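Weltham Community Chorus is back in the room!

5 July 2021

I've been waiting since last spring to type this: we sang together again, all of us, in the same building, at the same time. Araceli Villanueva gave us the downbeat and I lost my place in the altos by the second page (too busy grinning, sorry Araceli).

We started back in June with short rehearsals at the Ogunleye Hall, windows open, chairs spread way out. It holds 297 when it's full, so there was plenty of room for us to rattle around in.
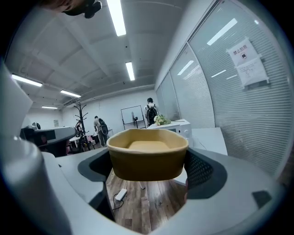 The fall program is mostly part songs, plus three rounds we learned over video and never once got to line up properly. There's also a new setting of an old harvest hymn that goes lower than I'd like, but the basses are thrilled.

We could really use more tenors. You don't have to read music and there's no audition, just come sit next to someone loud. Dues are $92 for the season, and you can pay when you turn up or mail a check to the hall.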